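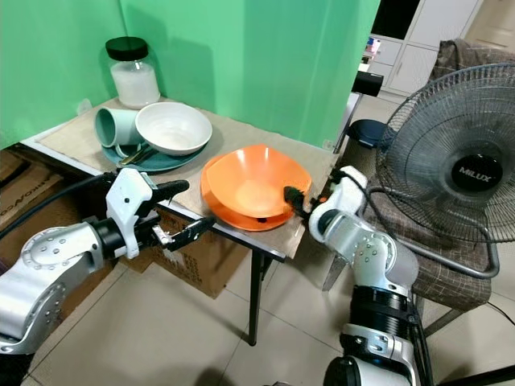

Corner table, orange bowl and plate, teal plate behind.

March 2013

Spent the morning on the crockery for the Harkinport kitchen. The boxes are still stacked at floor level and I have been working through them at the small table in the corner. Wooden top, black legs, beige mat over it. The mat stays. Glazed bases slide on bare wood and the tiles underneath would finish off whatever slid.

The orange bowl does not sit flat on the orange plate. The rim is squarish with a slight wave in it, and the bowl tips when it is put down in a hurry. Same colour, sold as a pair, but I measured the plate and the well is 5 mm narrower than the foot of the bowl. The bowl is plastic, so weight does not help. Stored separately they take up more shelf but stop rocking. Have put them down as two items on the list.

Teal plate: dark, round, flat, no complaints. It took the white ridged bowl, the pale mug on its side and one piece of cutlery under the bowl. Ridges on the outside of a bowl hold washing-up residue and will need a brush. Mug to go on a hook, if the hooks from Detow ever come. Ordered in September. Hayley Yeoman rang them again and was told the delivery had gone to Gondport.

Glass jar with the black lid is at the back by the green panels. White contents, part filled. I have written a label for it and will stick it on when I have tasted the stuff. Last time I trusted my memory on a jar I salted a crumble.

Shelf arithmetic, so I do not repeat it. Carcass is 1,000 mm wide internally. Dinner plates at the left, bowls in the middle, 70 mm between the bowl stack and the upright for fingers. Shelf pitch 35 mm more than the tallest stack. The drilled holes do not line up with that, so the next hole up, and lose the top shelf to the baking tins. Oakley brackets, screws supplied too short as usual. Used my own.

Fan stays by the table for the present. It would be better against the far wall but the lead will not reach and I am not running an extension across the tiles.

Cardboard boxes under and beside the table to be flattened after the shelf is up. Check the one underneath for the saucers first. Two are missing from the count and I do not remember wrapping them.

Still to buy: washing-up brush, shelf liner, labels that survive steam.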